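Menisberg Residents Association
Minutes, general meeting
February 15, 2026. Taken by Gunvor Sundqvist

This site uses cookies. Accept / Manage settings

Present: Miłosz Śliwiński (chair), Hui-mei Leung, Li-hua Man, Borghild Moen, G. Sundqvist. Quorum ok.

1. Last minutes. Approved, one fix: Zikov Street, not Zikov Lane.

2. Parking. Permit renewals at 36, rest overdue. Borghild to send second notice. Long discusion re visitor spots on the hill side, no decision. Back in July.

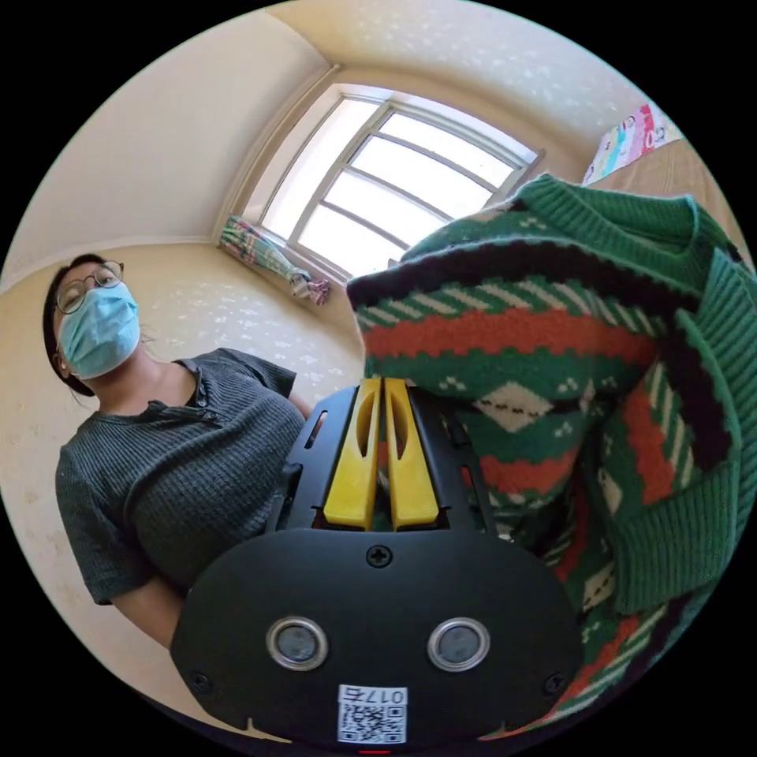 Glasses and face mask, ribbed top.

3. Water bill. Came in at 664, higher than last quarter. Li-hua thinks leak by the lower garden tap. Miłosz says meter was misread before, ask for a re-read first. Agreed, re-read then plumber. Hui-mei has the number for Kiiskinen, they did the boiler.

4. Noise. Two complaints re unit 71, music after 11. Letter to go out, polite one. Borghild objects to wording of the last letter ("threatening"). Li-hua will redraft

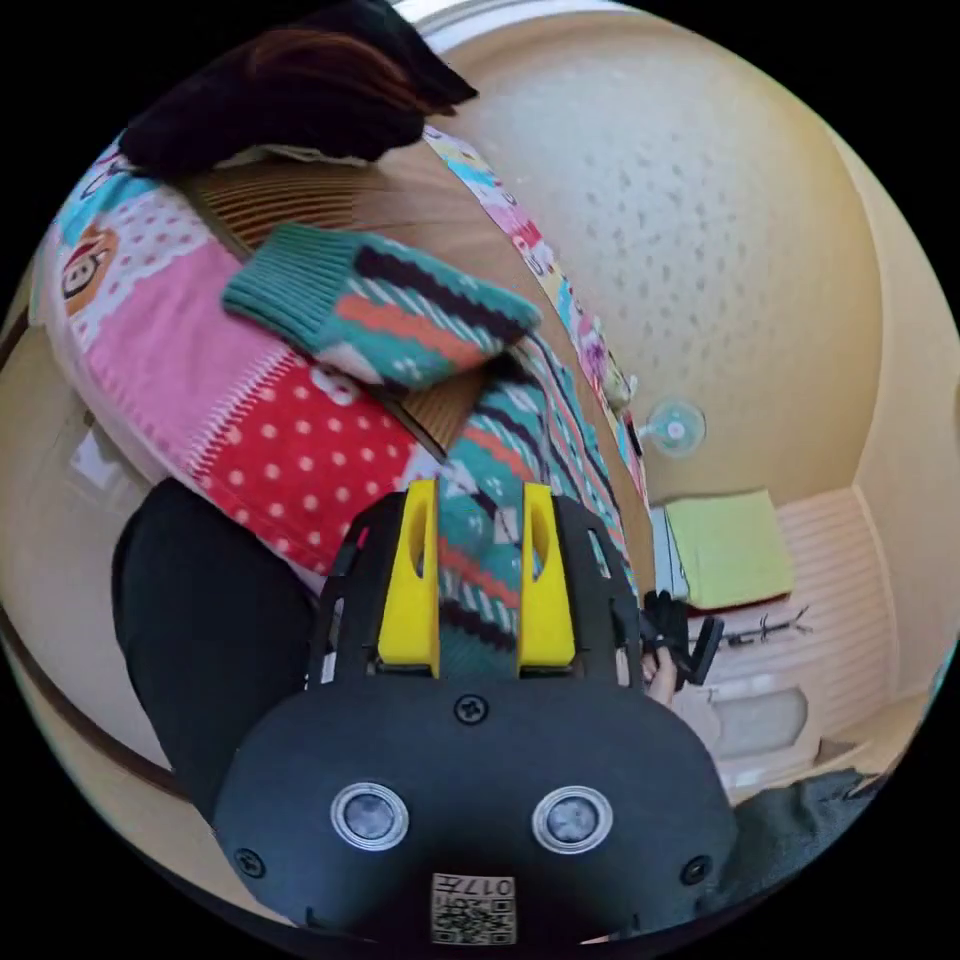 and pass round before it goes. Also dog on the stairs again, same letter or seperate? Separate.

5. Garden. Tirkik quote for the hedge, 3 visits a year. Hui-mei in favor, Borghild says we can cut it ourselves. Vote: 4 for, 1 against. Start after the frost.

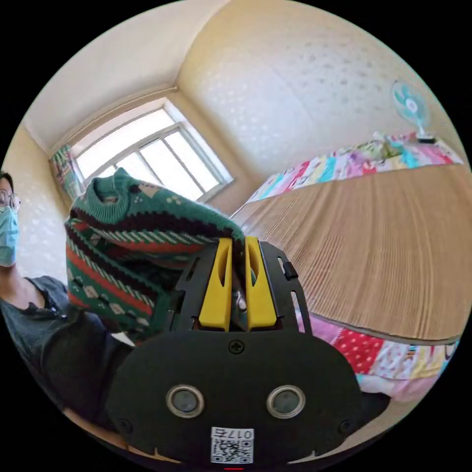
Yellow fingers, black bracket.

6. AOB. Bike room key missing, whoever has it please bring back. Bulb out on second landing, Miłosz will do it.

Next meeting: date tbc by email. Closed 8:50.

Last updated: G.S., draft, not yet approved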